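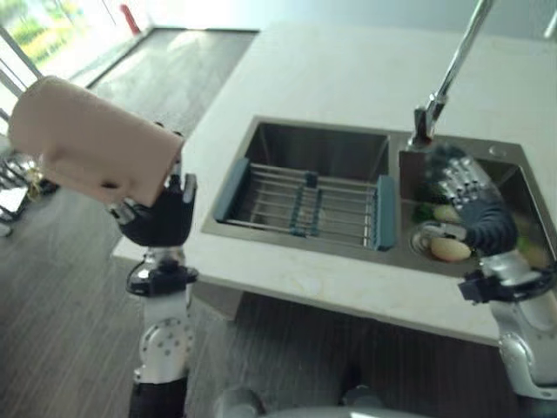
The lunchroom staff at Pradell were told in August that a machine would take over the sink work. I have my doubts about what that frees them for. 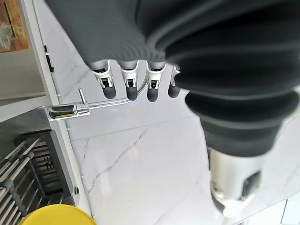

PRADELL KITCHENS, September 14, 2023

Zuleica Guimarães has worked here six years. Her job is now "support," a word Plivico uses for standing by.

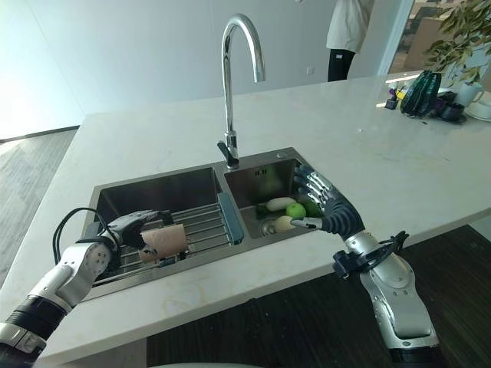 Her hours fell by two a day. The vegetables still need washing, and I'd like to know who gets the savings.

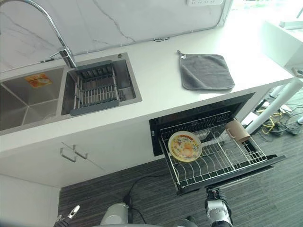

A plate and a mug in the open sterilizer drawer.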